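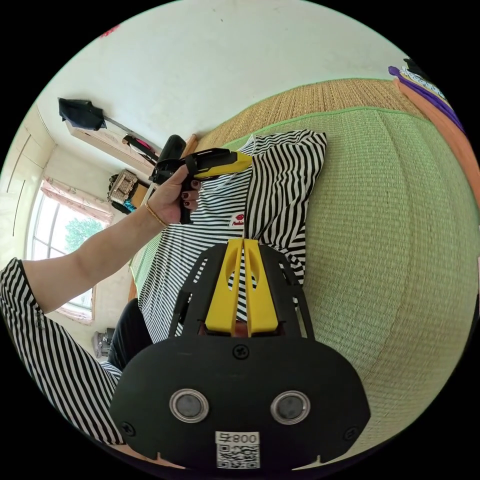
How do you fold a striped shirt so the stripes line up?

Lay it face down, button or close the collar if it has one, and pick one stripe near the middle of the back. Every fold gets matched to that stripe.

I've had this question a few times since my last laundry thread, so I'm putting the whole method in one place. It's for horizontal stripes. Vertical ones are easier and I'll do those separately.

1/ Surface first. I fold on a woven mat on the floor. A bed is too soft and the bottom layer moves when you press on the top one. A table is fine if it's wider than the shirt with its sleeves out.

2/ Smooth the back with the side of your hand, from the collar down. Then pull the hem gently at both side seams. If the stripes bow in the middle, the shirt was hung up by the shoulders while wet. Pull a little more at the center and it mostly comes straight.

3/ Fold one side in. The side seam should end up running parallel to the center of the back. Check it against the stripes: the ones on the folded part should sit on top of the same color underneath. If they are half a stripe off, slide the fold up or down. Don't start over.

4/ Sleeve goes back on itself, then down. Short sleeves only need the one turn. Long ones I fold at the elbow so there isn't a lump at the shoulder.

5/ Same on the other side. Leave a small gap between the two folded edges. If they touch, the collar buckles.

6/ Hem up to the middle, then once more to just under the collar. Turn it over. You should see unbroken stripes and a flat collar.

Keisha Holloway asked if side seams ever match on cheap shirts. Sometimes. I have one from Brestine where they match on the left and miss by a full stripe on the right. In that case go by the back panel and ignore the seam.

Petro Bilyk says he rolls all of his and has no creases. Rolling is good for a suitcase. In a drawer I find the collars get crushed, and I can't tell two black-and-white shirts apart from the end of a roll. If it works for you, keep doing it.

On logos: if there's a small print on the chest, keep the last fold line off it. Printed ones crack along a crease after enough washes. Embroidered ones don't care.

Knit collars stretch if you pull on them to straighten the shirt. Pull the fabric below the collar instead. I ruined a Duvau polo this way and it now has a wave in it that steam won't take out.

For bigger things like sheets and shawls with wide bands of color, I do it the other way around. Fold along the edge of a band and let the size come out however it comes out. They stack well enough — the pile is a bit uneven but you can find the one you want.

Someone asked about folding boards. I had a plastic one for 200 rupees. It makes every shirt the same width, which looks nice on a shelf, but it hides the stripes while you fold, so for this job it's no help. I gave it to my cousin.

Also asked: do I iron first? For cotton, only if it dried in a heap. Most weeks I fold within an hour of taking things off the line and leave it at that.

Time, for those who wanted to know. A shirt took me a couple of minutes when I was learning this. Now it's quick enough that I do it while talking on the phone.

Shakuntala Nigam, to your question about striped socks — I just pair them and put them in the drawer.

Vertical stripes and checks in July, when I've sorted the summer shelf. If you have a shirt that won't lie flat, tell me the fabric and where it bunches and I'll try to answer.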